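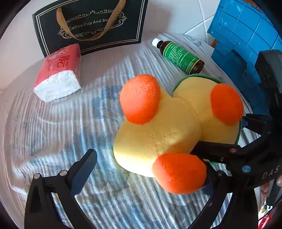

Every wrapping class gets the same grumble, and last February's lot put it best: why can't they just make toys square? Fair enough, I say, and then I hand out the plush anyway.

Week 4 handout: Wrapping Soft and Lumpy Things
Gift Presentation, evening short course, Bronmont

Right, so last week was boxes, and boxes are easy. Tonight we're on plush, the yellow and orange one with all the bulges, and I want you to stop fighting the shape.

Fabric first. I love a stripe for this (thin ones, close together) as you can see straight away when you've pulled it crooked. Don't bother ironing out every wrinkle! Cut a square with 16 cm spare on each side, lay the toy on the diagonal, bring up opposite corners and knot.

Gift bags next. A dark one with gold scrollwork looks lovely, but read the front before you reuse it. If it says "Coffee Cup" on it, your niece will be expecting a coffee cup. Cover the wording with a tag or pick another colour.

For homework, wrap one soft toy and one pair of slippers, no sticky tape. Bring your own scissors next week, mine are getting blunt.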